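Machines and Everyday Work
Unit 4 handout: Can it do the chores yet?

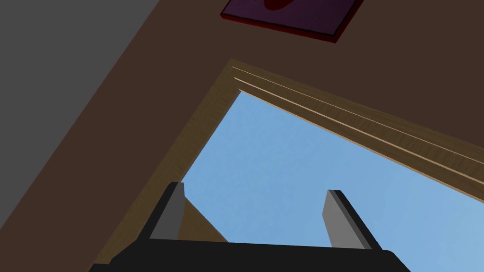 Simulated view from behind a two-finger gripper, with a window and a picture on the wall. Source: course simulation set, Noh household environment.

Read this before the Saturday session and bring it with you. The lab sheet is separate. If you only have the lab sheet, you have the half with the blanks in it.

1. The short answer

No. Some of them, in some rooms, with someone standing by.

The long answer takes up the rest of the unit, and most of it concerns what we mean by "do." A dishwasher does the dishes and has for decades. It also leaves you to scrape, load, aim the bowls downward, add soap, unload, and discover which lid melted. We still say the machine did the dishes. When a robot is advertised as doing the laundry, it's worth asking which part of the laundry it left behind on the chair.

For this course, a chore has a start state and an end state that an ordinary adult in the house would accept without a discussion. "The towels are folded and in the closet" is an end state. "The arm touched a towel" is a press release.

2. What a chore is made of

Take wiping down a window frame. Ask a person to do it and you get a sigh, then a clean frame. Ask a machine and you have to spell out the following, more or less in this order:

Find the window.
Find the frame, and know where it stops and the wall starts.
Get a cloth. (Find the cloth.)
Hold the cloth so that some of it sticks out past the fingers.
Move along the wood while pressing, without pressing through anything.
Notice the corner and turn.
Leave the picture on the wall alone.
Know when to quit.

Students usually guess that pressing is the hard one. Pressing can be handled fairly well with a decent force sensor and some patience. Knowing when to quit is far worse. "Clean" is a judgment, and people in the same house don't agree on it. Last year's class spent most of a session trying to write a stopping rule for a bathroom mirror and came away with two rules and a grudge.

3. Two fingers

A plain parallel gripper has two flat fingers that move together and apart. It is cheap, tough, and easy to think about, and it's what we use throughout the unit. It is very good with boxes. It is all right with mugs. It can hold a cloth about as gracefully as you can in ski mittens.

Look at your own hand the next time you wring out a rag. You regrip constantly and never plan it. With two flat fingers, each regrip means setting the thing down, letting go, and picking it up somewhere else. For a towel this is slow. For an egg it is suspenseful.

Note for the lab: an open gripper with nothing in it is a perfectly good starting position. Please write it down as one. Every year a few reports begin at the grasp, as if the cloth had been issued at birth.

4. Which way is up

A camera that travels with the wrist sees the room at whatever angle the wrist happens to have. Roll the wrist and the window frame runs on a slant, along with the wall and anything hanging on it. You and I tilt our heads and the room stays put, thanks to a good deal of machinery in the inner ear that we've never had to pay for. The robot has to work it out from its joint angles, or else learn that a window on a diagonal is still a window.

This matters for chores because so many of our instructions lean on the room. "Top shelf." "Upright." "Level." Straightening a crooked picture sounds like a small job until you ask what it is crooked compared to. Compared to the camera, everything is crooked and the correct action is to rebuild the house.

Discussion: write an instruction for straightening a picture that never uses up, down, left, right, level, or straight. Keep it under 80 words. Swap with a neighbor and follow theirs to the letter.

5. Simulated rooms

We begin in simulation. Walls are flat and one color, light behaves itself, and you can knock over a shelf 200 times before lunch without owing anyone a shelf. The Noh rooms load quickly and reset in a keystroke.

The trouble is what gets left out. Simulated walls tend to have no scuffs or fingerprints, and no strip of tape from some past holiday. Nothing smells. No cat arrives. A program that learns in a room like this may become excellent at rooms like this, and there are very few of them for rent.

The usual fix is to vary things on purpose: change the wall color, move the light, tilt the camera, make the floor slippery. It helps. It also tends to cover the kinds of mess the programmer thought of, and household mess is mostly the other kinds.

6. The shop floor, for comparison

The reading on the Stirneser packing line covers a site where machines really do earn their keep. Notice how much of the work was done by the building. Parts arrive facing one way. The bins are bolted down. Lighting never changes, and there's a painted line that people don't cross. The arm repeats a short motion all day and is rarely surprised.

Then read the Cellach report, where a similar arm was asked to sort customer returns. Same gripper, same reach, and now every box has been opened by a stranger and closed with feeling. The arm spent much of its shift waiting for help.

A kitchen is the returns department with a stove in it.

7. Reading the claims

Your assigned brochure is the one from Drundier. Go through it with a pencil and mark each place where it says:

"can" (once, or whenever asked?)
"autonomous" (who reset the room between tries?)
"in the home" (whose, and who tidied it first?)
"up to" (you know this one from internet service)

Then write one paragraph on what the machine would need to do in your own kitchen, as it stood this morning. Don't clean up beforehand. That is data.

8. For the lab

Pick one chore from the list on the lab sheet. Break it into steps as in section 2. Mark each step E (easy for the gripper), H (hard), or W (we would cheat and change the room instead). Be generous with W. Dish racks, coat hooks, and laundry hampers are all cases of people changing the room so the job got easier, and no one accuses a coat hook of lacking intelligence.

Groups of 4. Turn in one sheet per group, with the step you argued over longest circled. Spare copies of the Cellach report are in the tray by the door.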